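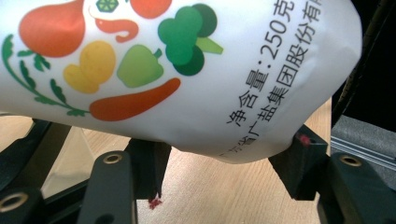
Arkilon M7 Managed Switch: Review After One Term of Use

The Arkilon M7 is a managed switch intended for small offices and branch sites. Our department installed two units in January, one in the records office and one in the annex, to replace unmanaged equipment that could not separate voice traffic from ordinary data.

Installation was carried out by Mandla Kruger and required less than an hour per site. The unit ships with every port in the default VLAN and with a fixed management address. The printed guide gives that address correctly but omits the fact that the web interface closes after 7 minutes without activity, discarding any changes that have not been saved. We lost one complete port assignment in this way.

VLAN configuration is clear. Tagged and untagged ports appear on a single page, and the switch refuses a configuration that would leave the management port unreachable. Trunking to our older Graltero router worked at the first attempt. Link aggregation did not – the two devices disagreed on the negotiation mode until Drita Kovačević set both ends to static.

Throughput was satisfactory. File copies between the two sites held at almost 700 megabits per second during office hours, and the logs for the term show no dropped links. The address table held 1,701 entries at its fullest without visible effect.

Logging is the weakest area. The switch keeps only the last 200 events, and these are cleared by a restart. Sites that need a longer record must send events to a separate server, and the export page accepts only one destination.

The fan is audible in a quiet room. Staff in the annex asked for the unit to be moved, and it now sits in the hallway cabinet.

The M7 is recommended for sites with a separate log server. Offices without one should consider the Lekota equivalent, which has fewer ports but stores its events permanently.

Reviewed by Ilse Grube, Network Services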